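Reviews | Community tools

Flikport is a tool for residents fighting a planning application. It turns a spreadsheet of objections into numbered letters for the council. I used the Nundeck version in December against the Villalba rezoning, with 386 submissions.

Setup took 2 hours. Duplicate names are flagged clearly — street addresses less so.

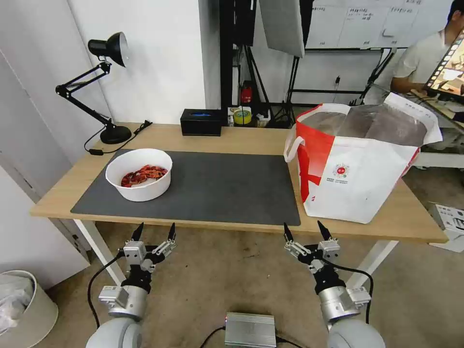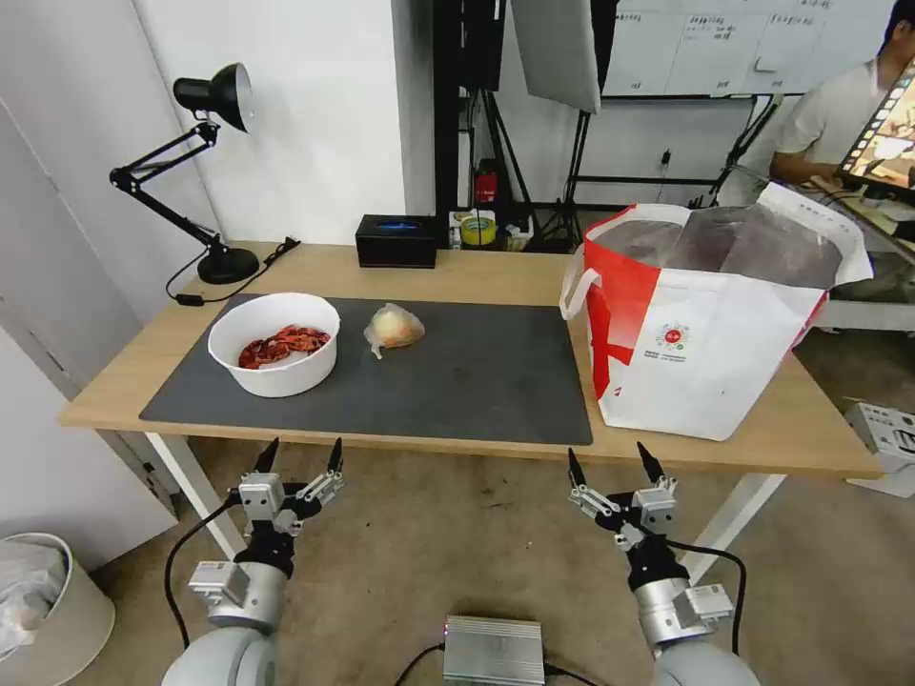

Rondale wrote in reply that the limit of 1000 letters is too low for a regional campaign, and that maps should be attachable.

Related
Reading a rezoning notice
Petition or submission?
Door-knocking in summer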